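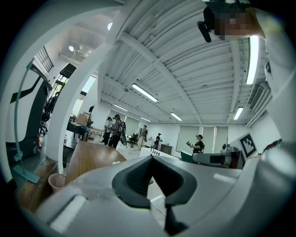
Kutell rebuilds audience segments for Rilico loyalty app

Search articles, topics, authors

2 min read

Marketing analytics firm Kutell has replaced the audience model behind Rilico's loyalty app, moving from age and postcode brackets to segments built on browsing and purchase behaviour. The change went live on Monday for users in Ristcombe and will extend to other regions in May.

The previous model sorted members into 7 fixed brackets. Its replacement groups them by 385 behavioural signals, including time between visits, response to push notifications and the categories viewed before checkout. Segments are recalculated overnight and passed to the campaign tool before 6 am.

Kacper Krajewska, who leads modelling at Kutell, said the old brackets were stable but told the campaign team little about intent. "Two members in the same postcode could have entirely different habits, and both got the same offer," he said.

Training data came from consenting app members only. Segments with fewer than 175 members are merged with their nearest neighbour, a threshold set to limit the risk of identifying individuals. Survey responses from a panel of 775 members were used to check the labels given to each group.

Creative for the first campaign was produced by Górecki, which supplied separate headline and colour variants for each segment. Results will be measured against a holdout group that continues to receive the standard weekly email.

Hubert Zalewska, digital manager at Rilico, said the holdout would stay in place until the regional rollout is finished.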